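Counting Trout on the Jeltum

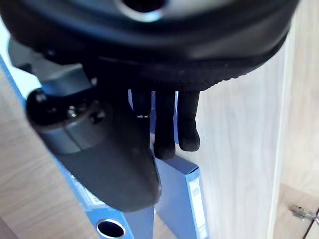
Tikdale, August

The brown trout of the upper Jeltum spawn between late October and the end of December, in gravel that is mostly walnut-sized and lies under 20 to 50 centimetres of moving water. The female cuts the redd by turning on her side and beating her tail. The eggs fall into the hollow and are covered with stones lifted from just upstream. They need a steady flow of oxygen through the gravel until the fry emerge in spring, and fine silt is the usual cause of failure.

Above the Kelmendi weir, failure had become common. The weir was built to feed a mill leat and is low enough that a large fish can clear it in a flood. Smaller fish, under 30 centimetres, seldom could. The water held back behind it slowed, dropped its silt and buried what had been good spawning ground for most of a mile.

Mirjana Kolev, who has surveyed the river for nine seasons, counted 47 redds on the upper reach in the last autumn before the weir was notched. The first autumn afterwards gave 100. The most recent count was 213.

"Redd counts are a rough tool," she says. "A fish may cut two or three trial pits and lay in only one. High water hides the late ones altogether. I would trust the direction and be careful with the size."

The notch is 2.4 metres wide and was cut to the level of the old river bed. A full removal was priced and turned down, as the footings also support the footbridge. Below the notch the contractor placed a ramp of loose stone with resting pools at intervals. Boris Halilović, who drew up the ramp, set the gradient at one in thirty and says he would now make it shallower at the foot, where a standing wave forms in high flows.

Silt was the larger worry. Releasing it at once would have smothered the gravels downstream, so the water level was lowered in four steps over one winter, each timed to a rising river. Azra Golob took samples from the bed at six stations throughout. Fines rose sharply at the two stations nearest the weir, then fell back by the following summer. The lowest stations showed little change.

Temperature has received less attention. The shallow upper reach has few trees, and trout stop feeding at about 19 degrees. Alder and willow have been planted along the south bank and fenced against cattle, but shade of any use is several years off.

Anglers on the Narkix beat, which takes in the lower half of the reach, return all wild fish. Barbless hooks are compulsory and fishing stops when the water reaches 18 degrees at the noon reading. Radka Nikolovski, who keeps the beat's catch book, reports more fish under 20 centimetres and no clear change in those over 35. A trout hatched since the work was done would be unlikely to have reached that length yet.

The next redd survey starts in November, flows permitting. It will be walked upstream from the footbridge, in polarised glasses, on the same marked sections as before.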